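Chapter 5
Opening the Case: A First Look Inside the Desktop Computer

By Ruairi Dow
November

My first computer lived under a desk in my aunt's sewing room, and for three years I believed that whatever was inside it was none of my business. It hummed, it warmed my ankles in winter, and every so often it refused to start, at which point my aunt would give it a firm pat on the top and go make tea. When the day came that the patting stopped working, she handed me a screwdriver and told me I couldn't make it any worse. She was wrong about that, as I proved inside the hour, but I have been grateful to her ever since.

I tell you this because many of you are coming to this chapter a little nervous. The first four chapters kept us safely on the outside of the machine: the ports, the cords, the monitor, the labels on the back. Now we are going in. You will see more wires than you expected, and most of them will look as if they were stuffed in by somebody in a hurry. Please don't let that put you off. A desktop tower holds a fairly small number of large parts, and once you can name those, the rest of what you see begins to sort itself out.

Getting ready

Clear yourself a table, and clear more of it than you think you'll want. The tower will lie on its side, the panel will need somewhere to go, and you'll want a dish for screws. (I use a muffin tin, one cup for each stage of the work, and I have never found anything better.) Shut the computer down, switch off the power supply if it has a switch, and pull the cord from the wall. Then press the power button once and hold it for a few seconds. Lay the tower down so that the removable side panel is facing the ceiling, take out whatever screws or latches hold it, slide it back, and lift.

Before you reach in, touch a bare metal part of the chassis to let go of any static you've picked up, or better yet, wear a wrist strap. Our workshop uses the plain gray ones from Clileck, but any strap that fits snugly and has a good clip will do. And then — this is the part my students find hardest — put your hands in your lap and simply look for a while.

Learning to look

Start with the big boxes. In the towers we use for this course, the biggest is the power supply, a metal box tucked into one corner with a fat bundle of cables coming out of it. Follow that bundle with your eyes and it will introduce you to nearly everyone else in the house. Wires of the same color do the same job: in a standard desktop supply, black is ground, red carries 5 volts, orange carries 3.3, and yellow carries 12. You don't have to memorize that today, but you'll be pleased at how quickly it sticks.

Next, find the motherboard. It is the large flat circuit board everything else seems to plug into, and it can be hard to see at first when cables are lying across it. After that come the drives, held in bays or brackets, each with one connector for power and one for data. If you can point to those three things, you have already done most of what this chapter asks of you.
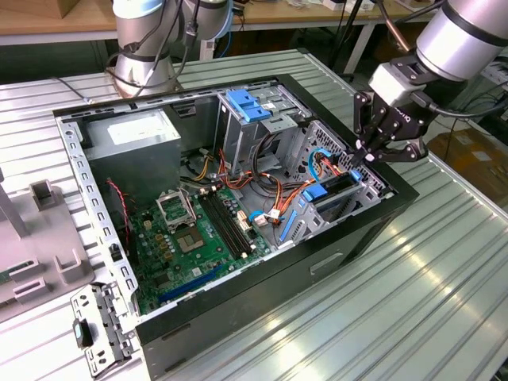

JOTUMBERG, November — The practice tower in our workshop, at the stage where this chapter begins. Take your time with it, and come back to it as you read. The silver power supply is in the upper left corner, with its white label facing you, and the green motherboard fills most of the lower half of the case. The processor has not been fitted, so the socket is empty and its metal bracket is standing open. Leave an open socket strictly alone! The contacts inside are very fine, and a fingertip or a dropped screw can ruin them.

To the right of the socket are the two black memory slots, which we'll come to in Lesson 2, and lower down the board is a long blue PCI Express slot for an expansion card. You'll notice blue again on the plastic tabs at the drive cage and on the ones that frame the black hard drive. Many makers give a bright color to the parts your fingers are meant to squeeze or slide, and when I'm stuck on an unfamiliar case, I go looking for the color first.

What you'll do in this chapter

Lesson 1 traces the power cables from the supply to each part. Lesson 2 covers memory, and Lesson 3 the drives and their data cables. You'll finish by drawing a map of your own case in pencil, with every cable on it. Mine always come out looking like a plate of noodles, and they work perfectly well.

Words to know: chassis, power supply, motherboard, CPU socket, DIMM slot, PCI Express slot, drive cage, SATA cable.

Before you begin: Find a desktop tower you have permission to open. Write down everything you recognize, then everything you don't. Keep both lists, and cross things off the second one as you go.

Last updated: November

Reader comments (3)

Haiyan Feng
I teach this chapter to an evening class, and the muffin tin has changed our lives. We used to lose a screw every single session. Could you add a blank outline of a case for people who are shy about drawing?

Jingyi Xiong
My tower is an old Jedia and the power supply is at the bottom, which threw me for a good ten minutes. Maybe mention that they can be in different places?

Yanling Yan
Jingyi, mine's at the bottom too. I followed the fat bundle of cables back, like it says, and found it that way. On to Lesson 1 this Saturday with my dad.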